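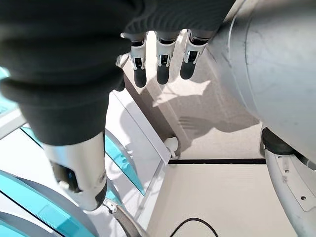
Last modified: Dec 10, 2021

Figure 2. White jointed fingers with black tips, under a dark gray knit covering.

4.2 How far can the viaduct records be trusted?

The Furnival viaduct is usually said to have been repaired in full before the Drenville line reopened. We doubt it. The claim rests on one ledger, which lists 2824 separate brick repairs but gives a location for only 46 of them. Hayes and Oakley treat the rest as spread evenly over the piers. Nothing in the ledger supports that, and the contractor, Brultent, was paid by the repair — a poor reason to take its totals at face value.

Haslam's later survey is better, though it stops at the Tamton abutment and was made in July, when the river was low and the footings easy to reach. She found patching on the south face and very little on the north. Bajpai reads this as weather damage. It could just as well mean that the north face was never scaffolded.

We have therefore left the ledger total out of the cost estimates in Section 5 and used only the repairs with a stated location. The sample is small and we do not claim it is typical. Tindall's drainage notes, which cover the same piers, are taken up in 4.3.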